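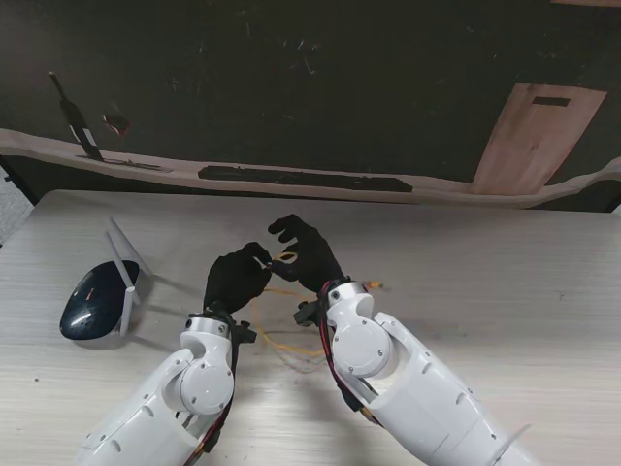

Cable knots are a storage problem, and buying a gadget for it is just one more thing to store, according to the first comment on this thread. I'm inclined to agree, but I'd still like to hear from people who have tried something.

How do I stop thin cable from tangling itself?
Pudura Home Help, Cords and Cables
Asked Saturday, November 13, 2021

I have a drawer of thin cable, mostly leftover lengths and a few chargers. Every time I take one out it has a knot in it. I've read all the tips and they contradict each other. One site says wrap it around your hand, the next says wrapping it around your hand is what ruins it. My sister-in-law swears by the Awan cord winder. I looked it up and it's a plastic spool with a price on it. Does any of this work on really thin stuff, the kind that won't hold a shape?

2 answers

First answer (marked helpful)

Loosely wrapping it around your hand won't kill it. Wrapping it the same direction every time can put twist in it, and the twist comes back as little loops when you lay it down. Those loops are where your knots start.

For one that's already tangled, don't pull. Everybody pulls. Put it on a table with some room, find one end, and loosen the middle until you can see through it. Then back the end out through the loops one at a time. If you can't find an end, you haven't loosened it enough.

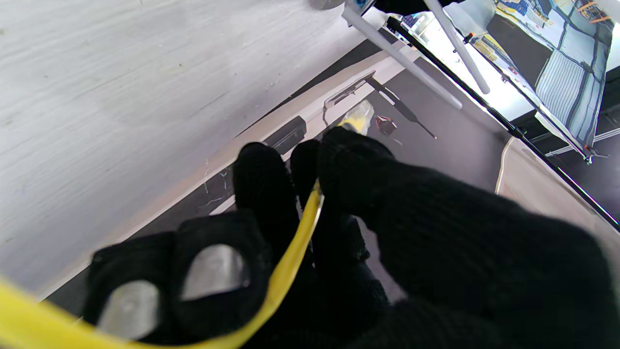

Does it matter which end I start from?
Start from whichever end has less on it. A bare end goes back through a loop much more easily than a plug does.

Once it's straight, let one end hang and roll the cable between your fingers so the twist can run out. I do this with anything over 12 feet. For short ones I don't bother, and I doubt you'd notice.

Then coil it in loops as big as your drawer allows. Tight little bundles look good on the Tunier blog – try using one a month later.

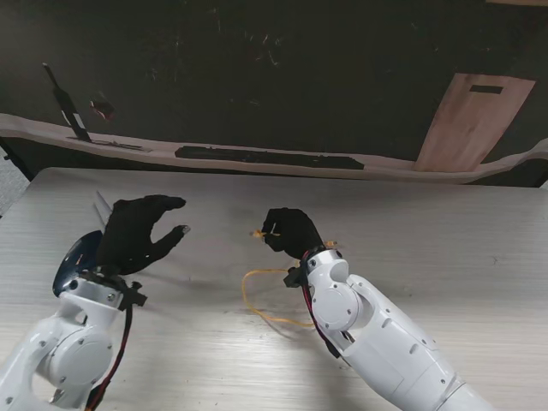 Thin yellow cable, one end held up and the rest on the table.

As for ties, a strip of hook-and-loop is fine. So is a twist tie from a bread bag. I've seen a pack of 24 "cable management straps" for some 20 dollars and I can't tell you what they do that the bread bag doesn't.

If the cable has a hard kink in it, straighten it gently and look at the jacket. Cracked means throw it out. I don't trust tape on a charger.
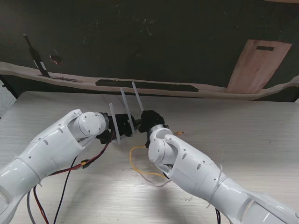
Second answer

Just buy the Dinero box, it has slots. Mine has been good since January and no knots, but I only keep four cords in it so maybe that's why. Never heard of letting the twist out, sounds like extra work to me. Freezer bags also work, one cord per bag.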